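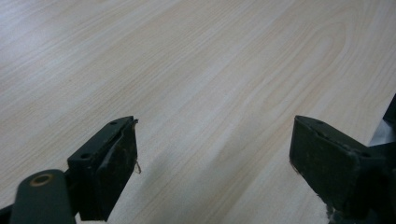

Help > Tables & Desks > Ponine Table FAQ

Is every Ponine top the same?
No. The grain goes where it likes. If yours has big looping arches and your neighbor's has polite straight lines, you both got the right table.

Why does one corner look paler?
Check your lights before you write to us. The finish has a slight sheen and throws glare back at you. Move the lamp, then write to us.

What is the hole near the back edge for?
Cables. We hear it also takes pens, crumbs and one earring. 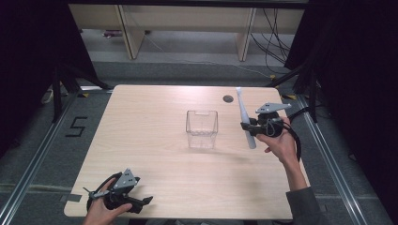 Photo: Vetonbridge / Akpan

Can I keep a cup on it?
Please do. A clear plastic one is fine with cold water in it. Hot mugs get a coaster, and yes, that includes "just for a second."

How do I get toothpaste off?
Damp cloth, then dry cloth. We don't ask how it got there.

Will it stand on carpet?
Yes. Give it a day to settle before you decide it wobbles.

Can I order a spare grommet?
Part 607, from the Proltstead warehouse. Allow 14 days.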